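Tシャツは袖から畳むか、裾から畳むか　洗濯室の小論争、まだ決着せず

10月10日(金)　文・デクスター・エスピリトゥ

Tシャツの正しい畳み方をめぐって、共同洗濯室「マブラ」の利用者が二つに割れている。袖を先に内側へ折る「袖派」と、裾を先に持ち上げる「裾派」である。5月に始まったこの対立は、秋になっても収まる気配がない。

発端は、運営元のスキディルヴィルが洗濯室の壁に貼った一枚の紙だった。「畳み台の利用はお一人11分まで」。混雑をやわらげるための、ごく穏当なお願いのはずだった。ところが利用者が関心を寄せたのは混雑のほうではない。11分でいったい何枚畳めるのか、という点だった。

袖派の言い分はこうだ。袖を先に始末しておけば、あとは胴を折るだけで四角くなる。棚に立ててもまっすぐ立つ。店で売っているものはみなそうなっている、とも言う。裾派はこれに対し、店で売っているものは店の人が畳んでいるのだと返す。家で着る半袖にそこまでの義理はない。裾を上げて大きく二つにしてしまえば、袖など最後にどうにでもなる。

どうにでもなるかどうかは、意見の分かれるところである。

洗濯室の世話役を務めるロデル・パンギリナンさんは、当初、中立を保っていた。「どちらでも着るときには広げますから」。この発言は双方から不評を買い、掲示板には抗議の付箋が並んだ。以来、パンギリナンさんは畳み方の話になると洗剤の補充に立つようになったという。

それでも話し合いの場は設けられた。9月の利用者懇談会は300円の茶菓子代を集めて開かれ、予定の1時間を大きく超えた。議事録によれば、このうち茶菓子の選定に費やされたのが43分。残りの時間で決まったのは、次回も開くということだけだった。

裾派が譲らない理由のひとつに、布の上での作業のしやすさがある。しわの寄った灰緑色の布を掛けた大きな台で、青みがかった灰色のTシャツを裾側から横長に折り重ねていくと、身ごろは早々に帯のようになる。問題はその先で、半袖の片方がぴょこんと上に残る。袖派はこれを「煙突」と呼び、裾派は「途中」と呼ぶ。

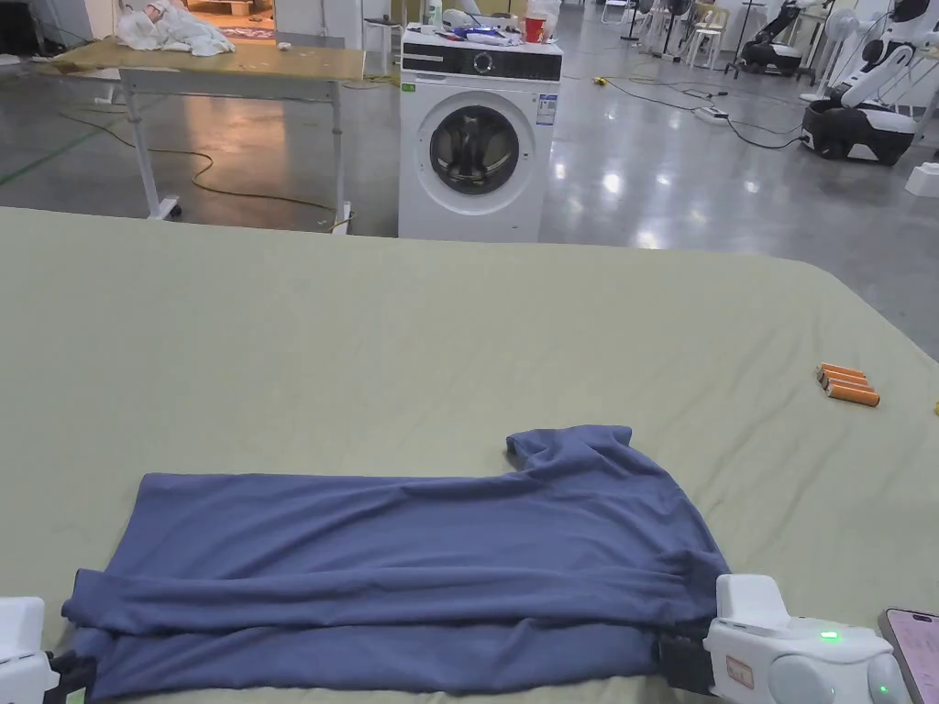
■「煙突」問題、アンケートでも割れる

スキディルヴィルは先月、利用者にアンケートを行い、249人から回答を得た。結果は袖派がわずかに上回ったものの、運営側は「差は誤差のうち」として勝敗の発表を見送った。自由記述欄には「畳まない」「夫が畳む」「乾燥機から直接着る」といった回答もあり、集計担当者はこれらを第三勢力とみなすべきかどうか、いまも迷っているらしい。

変わり種は、近所の手芸店セルリコの店主が寄せた提案である。いわく、裾を上げる前に台の上で布目を手のひらでならし、両端を持って少し引く。そうすればどちらの流儀でも仕上がりに大差はない。筆者も自宅で試してみた。たしかに折り目はきれいになった。ただ、五枚目あたりで腕がくたびれ、残りは丸めて引き出しに入れた。家族からの苦情は今のところない。

なお、「脱水が終わった服を取り出さない人がいる」という、利用者にとってより切実と思われる議題は、前回の懇談会では時間切れで取り上げられなかった。次回の一番目の議題は「煙突の呼称について」となっている。

パンギリナンさんに次回の見通しを尋ねたところ、「茶菓子は前もって決めておきます」とのことだった。11分の掲示は現在も貼られているが、時間を計っている人は見当たらない。

最近の記事
・キダフスカ通りの朝市、ねぎの置き場所でもめる
・片方だけの靴下を預かる箱、ふたが閉まらず
・マブラの乾燥機、夜間の運転時間を変更へ
・セルリコの編み物教室、初心者の定義を見直し

お問い合わせ｜記事・写真の無断転載を禁じます　© キダフスカ地域だより　｜ページの先頭へ戻る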